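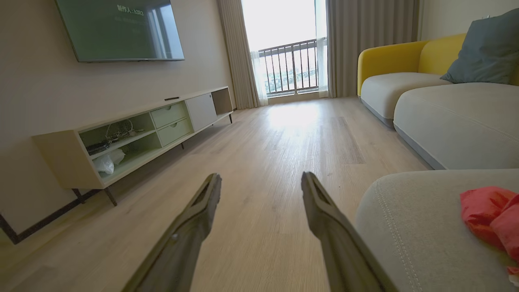 **Lunde's new tasting pass promises 40 kitchens. Try finding them open.**

April 15, 2018

Visitors to Lunde will be able to eat their way around the harbour on a single prepaid pass from next month, if they can work out which places are taking it and when.

The Nurau Tasting Pass costs $144 and is good for 3 days. It is being sold by Indatico, the tour company that already runs the harbour walks and the Saturday bus to the vineyards. The company says holders can choose one small plate at each of 40 restaurants, cafes and bars in the Nurau district, with a glass of house wine or a soft drink thrown in at "selected venues". The list of selected venues has not been put out yet.

Forty plates for $144 sounds like a bargain until you try to picture anyone eating them. That would be more than 13 a day, and most kitchens in Lunde don't open before noon and stop serving by nine. Plenty of them shut altogether on Mondays. A couple with a normal appetite might manage five stops a day between them before they want a lie down, so each plate would come out at close to ten dollars a head. The grilled sardines on the fish dock are seven, and you get bread.

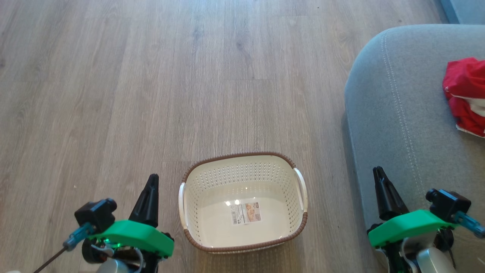

Is the pass cheaper than paying as you go?

Only for someone who eats at ten or more places a day and sticks to the dearer ones. At the lower end of the list, where marinated olives, a cheese pastry or a bowl of bean soup counts as the plate, paying at the counter costs less.

Indatico disagrees, and points to the savings table on its website. The table uses the price of each restaurant's full-sized dish and sets it against the pass. The pass plates are smaller. How much smaller is left to each kitchen, and the terms say only that a portion should be "in the spirit of sharing".

Wirnetti, the old dining room above the ferry office, is the biggest name on the list and the one that most of the advertising leans on. Its stuffed peppers and slow-cooked lamb are on the front of the brochure. Neither dish is part of the deal. Pass holders there get a choice of the chickpea fritters or the pickled vegetables, at the bar only, between three and five in the afternoon. They are very good fritters. They are also $6.50 on the regular menu, any time, sitting down.

Several of the smaller places seem happier with the plan. The two bakeries behind the market have never had much trade after lunch, and a bit of foot traffic in the slow hours can't hurt. The owners of one wine bar said they would give it a season and see whether the money from Indatico arrives when it is supposed to. Payment is made per stamped plate, once a month, at a rate the company won't share. The bar's owners wouldn't share it either, but they did not look thrilled about it.
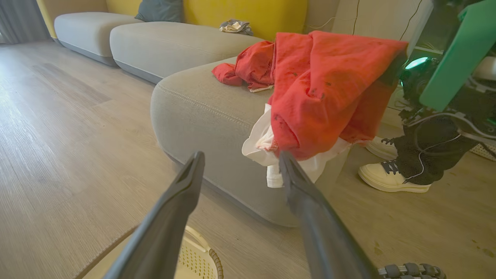 *The Travel and Eating Out Desk*

A similar scheme was tried here a few years ago, with paper coupons and a map that had the cheese shop on the wrong side of the river. It was meant to bring in day trippers from the cruise ships. Most of them took the map, had a coffee and went back on board for the lunch they had already paid for. The coupons were gone by October and there was never a public word on how many had been used.

This time there is a cap. Indatico will sell 400 passes in the first month, which it says will "protect the visitor experience". It may do that. It may also mean the company isn't sure the kitchens will cope, and some of the rooms on the list are tiny. The squid place on the steps has four stools and a ledge. On a fine evening the line already runs down past the chandlery, and locals who only want their dinner may have a view on people turning up with a card to be stamped for one tentacle and a wedge of lemon.

There are a few things worth knowing before handing over a credit card. The pass starts from the first stamp and runs over consecutive days, so a Monday in the middle is a poor choice. It can't be shared. Refunds stop once it has been collected, and it has to be collected in person from the booth by the ferry ramp, where the sign gives the hours as ten to four. Children pay the full price. Dietary needs are "a matter for the venue", so vegetarians would be wise to ask to see the plate list first, when there is one.

The district's tourism office has put its logo on the brochure but says it has no money in the scheme and did not check the savings figures. Asked who did, it suggested calling Indatico. The company said a full list of venues, plates and serving hours would go up on its website before the first passes are handed out. As of this weekend the page showed 31 places, and two of those were the same cafe spelled two ways - once with the accent and once without.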